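How to Run a Hand-Held Gripper Demo for Visitors

We have hosted an open day at Skirside every October for a while now, and the station people ask about most is the one where they pick things up with a hand-held gripper. The steps below are how we set it up and run it. They assume you already have two working grippers and someone on hand who has used them.

What you need

Two hand-held grippers, charged
A thick towel in a plain, strong color
Chopsticks, at least two pairs
A tray of easier objects (sponge, plastic cup, wooden spoon)
Spare finger strips and the screwdriver that fits your plates
A laptop for playback
A printed sign-up sheet

Setting up the table

Put the towel down first and pull it flat. A bare countertop makes thin objects skid away from the fingers, and a visitor who chases a chopstick across the table for a minute usually gives up. With a towel they can press down a little and get the fingers on both sides.

Leave enough space for an adult to stand square to the table with both elbows out. Dong-hyun Ban marks the standing spot with tape. If you are working in a real kitchen, clear the stretch of counter you'll use and leave the rest of the room the way it is. Visitors like seeing the work done in an ordinary place, and your recordings will be more useful later.

Check the window before you open. Low morning sun can wash out a recording. We start at 10 a.m. and turn the table a little if we need to.

Checking the grippers

Close each gripper on nothing and look at the fingers from the end. They should meet evenly along their length. If one side touches first, loosen the finger, line it up and tighten it again. Then close on a single chopstick and tug. It should hold with a light squeeze.

Wipe the strips with a damp cloth and let them dry. Seo-ah Kang does this between groups as well, and we get fewer dropped sticks in the afternoon when she does.

Record ten seconds from each gripper and play it back on the laptop. Do this even if they worked the night before.

Running a turn

Groups of 14 are the most we take. More than that and the people at the back can't see the table.

1. Have the guide do the task once at normal speed without talking.

2. Do it again slowly and explain the squeeze. The fingers open when the hand relaxes. New users tend to squeeze too early, so tell them to get the fingers into place and then close.

3. Hand the visitor one gripper and start with the sponge. Move to the cup, then the spoon.

4. Bring out a chopstick. Ask them to pick it up near the middle, lift it clear of the towel and turn the wrist until it points up.

5. If they manage that, give them the second gripper and have them pass the chopstick from one to the other. Both tools have to come in from the sides or the plates will bump.

6. Show them their own recording. Keep it short.

Plan on almost five minutes per person. So-yul Hong keeps the sheet and calls the next name while the current visitor is watching playback, and that saves a lot of standing around.

Questions you will get

Does the gripper move by itself? Ours doesn't. The person's hand does the closing. The recordings go toward teaching a robot arm to do the same task.

Why chopsticks? They are thin, they roll, and people already know what a good grip on one looks like.

How many recordings do you need? It depends on the task. We had 667 for the chopstick pass when the last open day started, and Tae-yang Gil still wanted more with the sticks lying at odd angles.

Common problems

The stick spins in the fingers. Grip closer to the middle, or swap the strips if they are worn smooth.

The visitor's sleeve catches. Ask them to push it up before they take the tool.

The hand gets tired. Two-gripper turns are hard on the forearms, so stop after three tries and offer the sponge again.

Packing up

Copy the recordings off before you switch anything off. Label the folder with the station and the guide's initials. Count the chopsticks back into the box and shake out the towel.

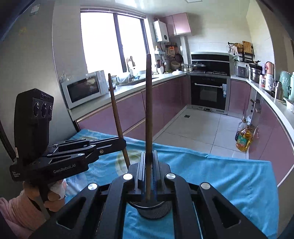
Next year we want to add a second table so that children have their own sheet and don't wait behind the adults. Yu-na Yeon is drawing up the floor plan, and the list of easy objects will probably grow. We'll update the steps once we have tried it.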